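양팔 로봇 커넥터 조립 셀 안전점검표 (이상정지 후 재가동 전 점검)

대상 설비: 시바드(Sivard) 셀 2번, 양팔 구성
점검 사유: 기판 커넥터 작업 중 우측 그리퍼 파지력 이상, 보호정지
점검자: 알프레도 카브레라
입회: 차리토 아그바야니
확인: 에이든 매디건
작성 시점: 3월, 오후 점검분

판정 표기는 적합 / 조건부 / 부적합으로 한다. 조건부 항목은 조치 담당을 비고에 적고, 부적합 항목이 하나라도 남아 있으면 자동 운전을 걸지 않는다.

0. 발생 경위

좌측 암이 커넥터를 기판 쪽으로 밀어 넣는 단계에서 우측 그리퍼의 파지력 값이 설정 하한 아래로 떨어졌다. 제어기는 경고만 띄우고 2초 동안 동작을 이어갔고, 그 뒤 좌측 암 손목 토크 초과로 보호정지가 걸렸다. 기판은 지그 안에서 틀어진 상태로 발견되었다. 인명 피해 없음. 기판 1매 폐기.

당시 셀 옆에 있던 비르힐리오 파스쿠알의 진술로는 정지 직전에 딱 하는 소리가 한 번 났다고 한다. 로그에는 소리에 해당하는 시점이 특정되지 않는다.

1. 비상정지 및 보호정지

1-1. 비상정지 버튼 작동 (조작반)
판정: 적합
비고: 좌우 암 모두 즉시 정지. 해제 후 자동 복귀하지 않음.

1-2. 티칭 펜던트 비상정지
판정: 적합
비고: 버튼 주변 고무 테두리가 들떠 있음. 기능에는 문제 없음. 다음 정기점검 때 교체.

1-3. 한쪽 암 정지 시 반대쪽 암 연동 정지
판정: 부적합
비고: 이번 건의 핵심 항목. 우측 암에서 파지력 이상을 강제로 발생시키면 우측만 멈추고 좌측은 진행 중인 동작을 끝까지 수행한다. 두 암이 같은 기판을 다루는 구간에서는 이렇게 되면 안 된다. 하드웨어 비상정지 회로는 공통인데 소프트웨어 쪽 이상 신호는 공유되지 않고 있었다. 설정 변경 필요, 담당 시포시 죄죄(Győző Sipos).

1-4. 보호정지 후 재시작 절차
판정: 조건부
비고: 펜던트에서 확인 버튼 한 번이면 다시 움직인다. 기판이 물려 있는 상태인지 묻는 단계가 없음. 임시로 작업표준서에 육안 확인을 넣었고, 프로그램에 확인 화면을 추가할 예정.

2. 그리퍼 및 파지 상태

2-1. 그리퍼 체결 볼트 풀림
판정: 적합
비고: 좌우 모두 확인. 토크 렌치로 재조임했고 돌아간 볼트 없음.

2-2. 손가락 마모, 균열
판정: 조건부
비고: 우측 손가락 접촉면에 미세한 광택 마모. 균열은 없으나 미끄러짐의 원인일 수 있어 예비품으로 교체하고 떼어낸 것은 보관함. 아클(Akl)에 측정을 의뢰한다.

2-3. 파지력 하한 설정
판정: 부적합
비고: 품종 변경 때 이전 기판 기준값이 그대로 남아 있었다. 현재 기판은 금속 틀이 있어 무게도 무는 위치도 다르다. 변경 이력에 기록 없음. 누가 언제 불러온 값인지 확인되지 않는다.

2-4. 저속 재현 시험
판정: 조건부
비고: 속도를 정격의 20%로 낮추고 손가락 교체 후 반복. 5회 모두 미끄러짐 없이 완료. 다만 정격 속도에서는 아직 하지 않았다. 1-3 조치 전에는 시험하지 않는다.

재현 시험에서 눈여겨본 것은 우측이 기판을 문 상태로 좌측 손가락이 기판 가장자리에 다가가는 구간이다. 이 구간에서는 두 암 중 하나만 움직여도 기판에 힘이 걸린다. 사고 때도 같은 구간이었다.
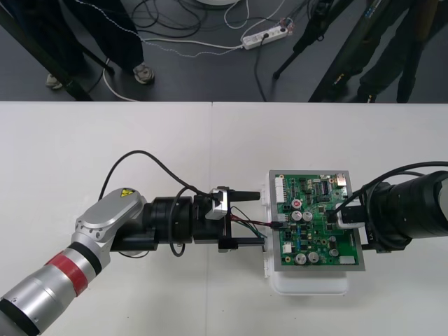 이 구간의 접근 속도는 프로그램상 별도 값으로 잡혀 있지 않고 전체 속도 비율을 따라간다. 작업자가 펜던트에서 속도를 올리면 접촉 구간까지 같이 빨라진다는 뜻이다. 접촉 구간 속도를 고정값으로 분리하도록 시포시에게 요청했고, 분리 전까지 펜던트의 속도 상한을 잠가 둔다. 잠금 암호는 매디건이 관리한다.

3. 케이블 및 배선

3-1. 암 외부 케이블 고정 상태
판정: 조건부
비고: 손목을 크게 돌리면 여유 길이가 한쪽으로 몰린다. 클립 위치 조정 필요. 피복 손상은 없음.

3-2. 그리퍼에서 나오는 가는 신호선
판정: 조건부
비고: 빨강, 초록, 검정 선 묶음. 당김 시험에서 접촉 불량은 나오지 않았으나 기판 쪽으로 건너가는 부분이 고정되어 있지 않다. 걸리면 기판까지 당겨질 수 있음. 중간 고정점 추가.

3-3. 바닥 배선
판정: 부적합
비고: 테이블 뒤쪽 바닥에 케이블이 엉켜 있고 멀티탭도 그대로 바닥에 놓여 있다. 사람이 서는 자리와 겹친다. 배선 덮개를 씌우고 멀티탭은 테이블 다리 쪽으로 옮길 것. 담당 파스쿠알.

3-4. 접지
판정: 적합
비고: 특이사항 없음.

4. 작업 구역과 인원

4-1. 운전 중 출입 통제
판정: 부적합
비고: 동작 중에도 사람이 테이블 끝까지 다가설 수 있다. 바닥 표시선 없음. 테이블 가장자리에서 600 mm 떨어진 위치에 표시선을 긋고, 자동 운전 중에는 안으로 들어가지 않는다. 광커튼 설치 여부는 부스텍(Vusteck) 견적을 받은 뒤 결정.

4-2. 삼각대 및 스탠드 위치
판정: 조건부
비고: 다리가 통로로 나와 있어 발에 걸릴 위험이 있음. 4-1 표시선 작업 때 위치를 함께 정하고 바닥에 표시한다.

4-3. 경고 표지
판정: 적합
비고: 좌측 암 관절부의 노란 경고 스티커 부착 상태 확인. 들뜸 없음.

4-4. 작업화 착용
판정: 부적합
비고: 운동화 차림으로 셀 옆에 서는 경우가 있다. 지그와 공구를 다루는 구역이므로 안전화를 신어야 한다. 구두로 전달했고 교대 회의에서 다시 공지.

5. 지그와 기판

5-1. 트레이 안착
판정: 조건부
비고: 흰색 플라스틱 트레이가 테이블 위에 놓여 있을 뿐 위치를 잡아 주는 핀이 없다. 그리퍼가 미끄러질 때 트레이까지 같이 밀렸을 가능성이 있다. 확인된 것은 아님. 위치 결정 핀을 시험 제작하기로 함.

5-2. 테이블 이음부 단차
판정: 적합
비고: 가운데 이음부를 직선자로 확인. 틈은 있으나 단차는 없음.

5-3. 기판 부품 간섭
판정: 조건부
비고: 전해 커패시터가 높아서 손목이 낮게 들어오는 경로에서는 여유가 적다. 후리코(Hurico)에서 받은 기판 도면에 부품 높이가 빠져 있어 실측값으로 경로를 다시 검토한다.

재가동 조건

1-3, 2-3, 3-3, 4-1, 4-4 조치 완료 후 재점검. 1-3과 2-3은 조치한 사람이 아닌 다른 사람이 시험한다. 그 전까지는 수동 저속 운전만 허용하고, 펜던트를 잡은 사람 외에 한 명이 비상정지 버튼 옆에 선다.

아그바야니 의견: 경고만 뜨고 계속 움직이는 항목이 파지력 말고도 더 있는지 전체 목록을 뽑아 볼 것. 매디건 동의. 목록은 시포시가 재점검 전까지 제출.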